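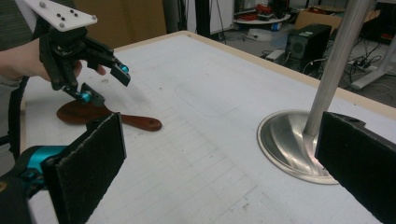
I oiled the wooden spoons on Sunday. It had been on my list since January and it took most of the afternoon, mainly because I kept finding more of them. There were some in the drawer, some in the crock by the stove, and two in the camping box.

The one I use most is a wooden spatula with a wide, rounded blade and a small hole at the end of the handle. I bought it at a kitchen shop called Gallardo that was closing down, and I have cooked eggs with it nearly every day since. The blade is a redder brown than you see on most of them. I have never hung it up by the hole. We don't have hooks.

My routine is simple. I wash everything by hand with a little dish soap, dry it with a towel, and leave it out overnight. If the wood feels fuzzy the next day, I go over it with fine sandpaper, 220 or higher. The sheet I had this time was marked 222, which I assume is a misprint. It worked the same. Then I wipe off the dust with a cloth that is barely damp.

For oil I use plain food-grade mineral oil. Iara Pereyra gave me a jar of board cream last year and I liked it, but it smells like oranges and so did my pancakes. I put the oil on with a piece of old T-shirt, let it sit for 30 minutes, and wipe off what's left. The ends of the handles get a second coat. So does the inside of the hole, which I do with a cotton swab.

A few notes for next time. Lay everything on a surface you can wipe down. I used newspaper once and the ink came off on a ladle. Put the rags outside to dry flat, which isn't strictly needed with mineral oil but is a habit I got from my father, who used linseed on everything. Don't do the salad servers at the same time, they have some kind of finish on them and the oil just sits on top.

I threw out three spoons. One was cracked down the bowl and the other two smelled like curry no matter what I did. Uriel says I should have boiled them first. I have tried that before and one of them split, so I didn't bother.

Next is the big cutting board, which has a stain from beets on one side. I'm going to try salt and half a lemon before I get the sander out.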